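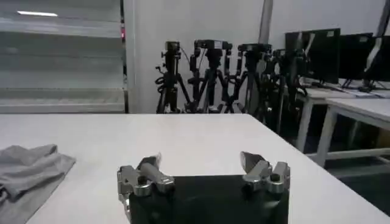 Hi Loredana,

Quick catch-up on the Fliven oral history project, as promised, and I'm sorry it's a bit long (you did say you like the details!). We've now recorded 13 interviews with people who worked at the old Kos cannery, which puts us one ahead of the plan you approved in March. Most run a little over an hour. One went past three, and I didn't have the heart to stop it.

Transcribing is where we're dragging. Rosaura Giraldo is doing the Spanish ones and she's fast, but the night shift stories are full of cannery slang and half of it isn't in any dictionary, so she calls people back to check. Six transcripts are finished and signed off, four are in draft, and three haven't been touched. I'd like to move $1,669 from the travel line into transcription to cover extra hours through June. Travel came in low this quarter, mostly thanks to people being happy to meet at the library.

We also scanned 106 photos and pay slips. The pay slips are wonderful! You can follow one family from the peeling line to the front office over 30 years, and the handwriting on the envelopes gets fancier as you go. Captions are still patchy, and I'm missing last names for a lot of the picnic pictures.
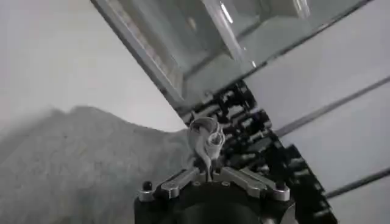

Reinaldo Rocha read the first batch of transcripts and wrote back that the 1970s strike is being told almost entirely by people who walked out, and that we should find at least two who stayed in. He's right, and it stung a little. I've got a lead on a former line supervisor, and Dardo Zapata thinks his aunt might talk if we leave the recorder off the first time.

The listening evening is still on for the fall. The library has given us the big room from 6 p.m., and I'm picking clips now, short ones, nothing over four minutes.

Could you let me know about the budget move before the end of the month? I'll send the release forms separately. Two of them still need signatures.

Thanks so much,
Rostyslav Pasichnyk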